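The Waistband Problem
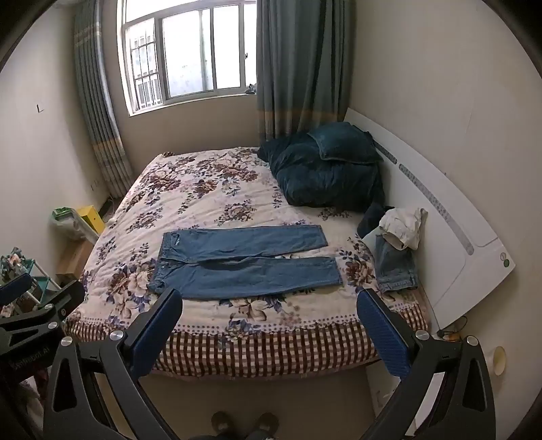 Jeans on the quilt, waistband to the left, legs to the right.

The planner at Bonidix had been told that a pair of trousers was a closed contour with two lobes. On most beds this was enough. On the flowered quilt it returned 15 contours, and nine of them were peonies.

The engineer on the late shift opened episode 3627 and stepped through it. Segmentation held along the upper leg, wavered at a crease and recovered. At the lower leg it merged with a brown flower and proposed a grasp point on a petal. Confidence was high. She wrote this down.

She raised the weight on the depth channel and ran it again. Denim had thickness and print did not. The peonies went out one by one, and what was left was a single blue shape with a fly at one end. The planner put the first fold at the knee.

She opened the log. The fold order came from a cost table last edited in July by someone at the Nollanwood office, with the comment "as my mother did it". Legs together, then knee, then waistband. The planner had skipped the first step, having read the two legs as one wide one.

She could have patched the table. She added a term for the gap between the legs instead, named it strachan after the street she had grown up in, and set it to 30. The build took long enough for a cup of tea.

Episode 2853, a striped bedspread, still passed. So did the one with the towels. In 3627 the grasp point moved across the quilt in small steps and stopped at the hem of the upper leg.

She committed the change and left the comment where it was.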